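Unit 5: Setting up a simulated pick-and-place cell
Course handout, Clillthorpe workshop series
Prepared by Lærke Dalsgaard, with corrections from Ea Toft

These notes cover the house rules for building and running a tabletop cell in simulation. Read them before the February lab. The rules are the ones we use for the real benches, with a few additions for work that only exists on screen.

1. Base and reach

Fix the arm to its base before anything else goes into the file. Record the base position in table coordinates, measured from the front left corner. If you move the base later, every saved pose has to be checked again, including the ones you think are safe.

Keep all targets inside the comfortable reach of the arm. A target the arm can only touch with its elbow nearly straight counts as out of reach for grading. Students lose marks on this every term.

2. Home pose

Each program starts and ends in the home pose. For this unit that means gripper open, fingers pointing down, clear of the table and of anything standing on it. Do not park over the pick point. A part that is added or shifted during an edit can end up inside the fingers, and the solver will throw it across the room on the first step.

3. Speed and step size

Joint speed is limited to 19 degrees per second for the first run of any new program. You may raise it after one clean pass. Leave the solver at 300 steps per second. Episodes stop at 2,000 steps whether or not the task is done, so plan for that.

4. Small parts

Small parts give the most trouble. Check that the collision shape matches the visible shape – the Vundex importer likes to wrap a box around everything, and a round part with a box around it will sit wrong and grip wrong. Set friction on both the part and the surface under it. Trays and plates need their own mass. Do not leave it at the default.

If a part rests on something that rests on something else, let the stack settle before the arm moves.

5. Room and furniture

Cabinets, walls and other equipment stay in the file and keep their collision shapes. Some of you delete them to make the file run faster. We grade with the Brynjólfsdóttir room loaded, so a path that swings through a wall will fail even if it ran fine on your machine. A second arm in the room is treated as live at all times, whatever its program says.

Lighting and shadows may be changed only in exercises that use the simulated camera. Write down what you changed.

6. Stopping

The stop key has to work from any state. Test it in the home pose, in mid-travel and with a part in the grip. When the program stops, the arm holds position and the gripper keeps its current state. It does not open. An open command on stop is the most common fault Ea finds in submitted work.

7. Log

Save one log per run, failed runs included. Give the file version, base position, speed limit and the reason for stopping. Drosell logs are accepted as they are. Hand-written logs are fine if they can be read.

For the lab, bring your cell file with the home pose saved and the speed limit set. Joint limits and the pose table are on the next sheet – fill in the table before you run anything.

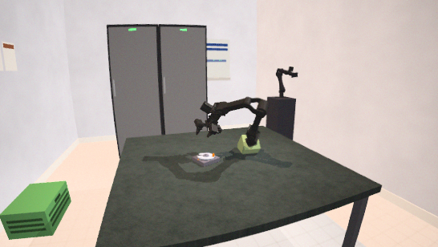
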